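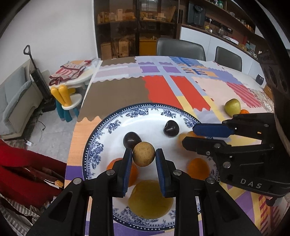
Sorting fruit on a printed plate with two hand-held grippers. Ribbed finger pads fitted.

Sulano Ribbed Finger Pads for Hand-Held Grippers
Set of four, dark blue

Replacement pads for two-finger hand-held grippers used in household handling work. One set fits a left and right pair. Screws and a hex key are included.

Specifications
Rated pad life: 400 hours
Recommended inspection interval: 40 hours
Package weight: 130 g
Pads per set: 4

Good practice for food items

The points below follow the Flenance handling guide, October edition, which we ship with every set. They apply to whole fruit and vegetables on plates, trays and open tables.

Keep one set of pads for food and another for everything else. Mark the food set on the back face with the sticker supplied.

Wipe the pads before each session and again when changing from one kind of produce to another. Use a damp lint-free cloth and mild soap. Solvents harden the ribs and void the warranty.

Bring the fingers down on both sides of the item before closing. Plums and other soft-skinned fruit should be held at the widest point, with the ribs flat against the skin. Stop closing as soon as the item lifts cleanly.

When two grippers share a plate, only one should enter a given area at a time. The other waits at the rim. Finger-to-finger contact is the most common cause of torn pads in returned sets.

Check the pivot screws for play at every inspection. A loose linkage lets the pads meet at an angle and wears one edge first - if you see uneven ribs, look at the screws before ordering new pads.

Do not serve fruit that has been handled in a session. Flenance treats it as test material, and so do we.

Fit

Made for Rurner hand-held grippers with the standard two-screw finger. Bauerfeind fingers need the adapter plate, sold separately. Measure your finger before ordering if you have an older unit.

Shipping and returns

Ships within 7 working days. Unopened sets can be returned. Opened food sets cannot.

Page updated Feb 12, 2026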